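Speaker Notes: Plastic Bottle Recovery in Small Municipalities
Clarkdale Public Works Forum, October 23, 2020
Presenter: Cristóbal Gaete, Office of Solid Waste, Clarkdale

Opening (allow 3 minutes)

Good morning, and thank you to the Forum for the invitation. My office has been asked to report on the first full year of the bottle recovery program, to explain the changes made in June, and to set out the requests that will come before the council during the next budget cycle. I will take questions at the end of each section.

Please refer to the printed handout for the route maps. The maps shown on the screen at the last meeting contained an error on the Plolham side and should be discarded.

Section 1. What residents are asked to do

The instructions mailed to households are brief. Bottles are to be emptied, rinsed once, and placed in the bin with the caps on. Labels and wrappers may stay in place. Bottles should not be tied up in bags, as bagged material is set aside at the transfer station and much of it is never opened.
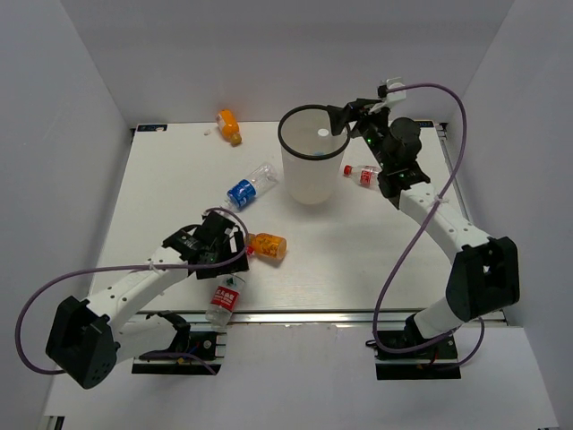 The question of caps has produced more calls to the office than any other subject. Our earlier leaflet told residents to remove them, and many households still have that leaflet on the refrigerator. The current rule follows the terms of our contract with Seltton, under which caps are accepted when they are attached to the bottle and refused when they are loose.

(Pause. Ask for a show of hands from those whose towns still require caps off.)

Section 2. Participation

The program now serves 961 households. Of these, 167 are in apartment buildings with shared bins, and it is in those buildings that most of the rejected loads begin. Door signs were replaced in June, in English and Spanish, and the crews report fewer food containers mixed in with the bottles - although we do not yet have a full season of weights to confirm it.

Olivares Street remains a difficulty. The alley is too narrow for the larger truck, and collection there depends on a smaller vehicle that is shared with the parks department. When that vehicle is in the shop, the street is missed. I would ask members to be candid with residents on this point.
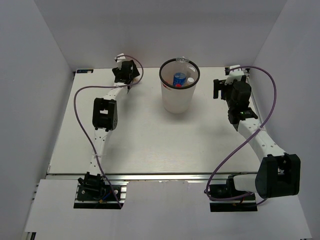 Section 3. Requests to the council

The office is requesting 54 replacement bins for the shared sites, a second small vehicle, and one additional mailing to households before spring. The cost of each item appears on the last page of the handout.

(If asked about glass: the office has no proposal at this time. Refer the member to the written reply sent to Plolham.)

Questions in writing may be left with the clerk.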